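Bin cell notebook, 2018-07-25

Spent the morning on house rules for the picking cell, mostly so I stop arguing with myself about them (and so whoever runs Tapia in August has something to go by).

1. Cables first. Before any run, jog the wrist to both ends of its travel at slow speed and watch the loop around the joint. The yellow one swings out wider than the black bundle, so that's the one I keep my eye on! If it rubs or pulls tight, stop and re-dress it.

2. Clamp the bins, then touch off. Never the other way around. I did it backwards once on the Zulcombe set and threw away 21 grasps.

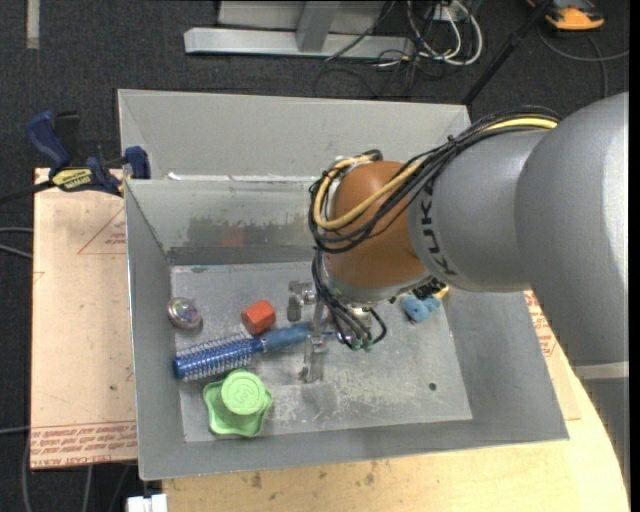 3. Odd shapes stay in the mix. It's tempting to fish out the round hairbrush and leave only nice blocks, but then the success rate means nothing. Long handles go in at any angle they land.

4. Floor clearance is 2 mm, in writing, for every tool. The scratches on the bin floor can stay, I just don't want new ones.

5. Hands out of the bin unless drives are off. Yes, even for one small yellow thing in the corner.

Still open: do we re-check the clamp every 62 picks or only at bin change? Ask Bongate what they do.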